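La puerta que no avisó

Casimiro Cifuentes llevaba pocos meses en Baltance cuando una pinza siguió cerrándose después de la orden de parada. «Me pilló dos dedos contra el tirador», cuenta. No hubo fractura. Fue en septiembre de 2022, durante una prueba de apertura de armarios.
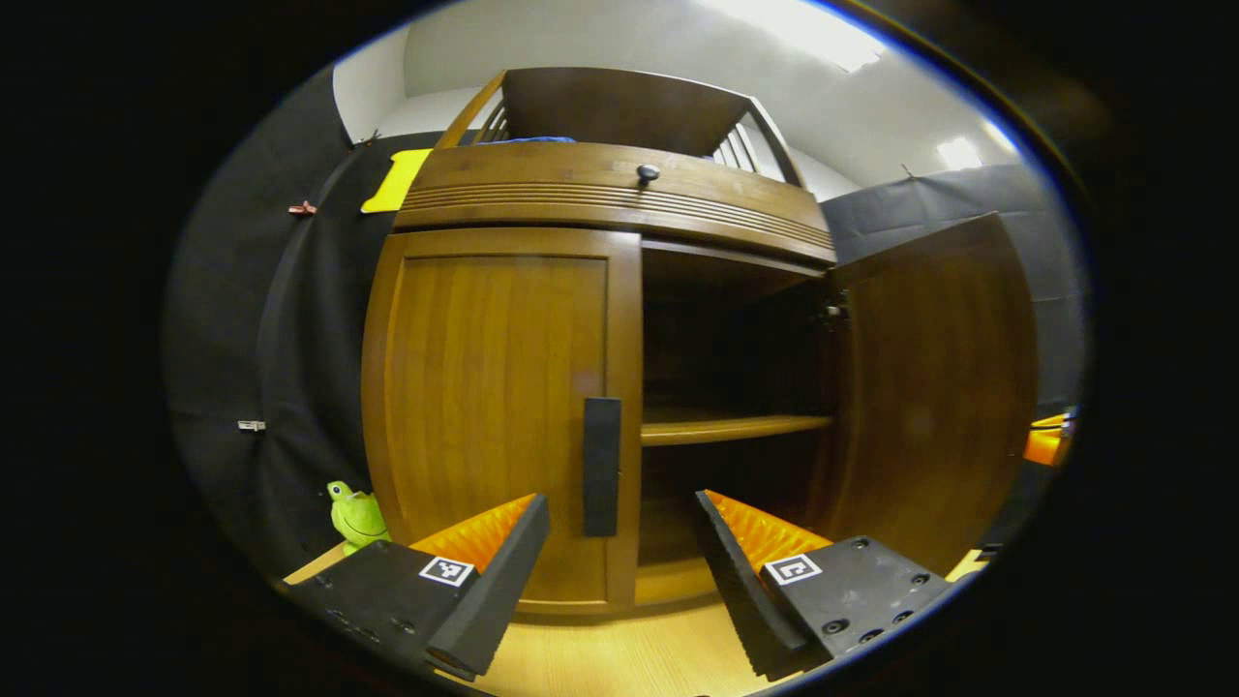
La pinza frente al armario de dos puertas, con la derecha abierta.

El registro mostró 27 paradas correctas antes del fallo. Svenja Ehlers, responsable de seguridad, lo atribuye a un mensaje perdido entre el mando y el motor. «El motor mantenía la última consigna. Ahora, si pasan 100 milisegundos sin señal, se corta la corriente.»

Cifuentes volvió al puesto esa misma semana. «Sigo sin meter la mano ahí», dice.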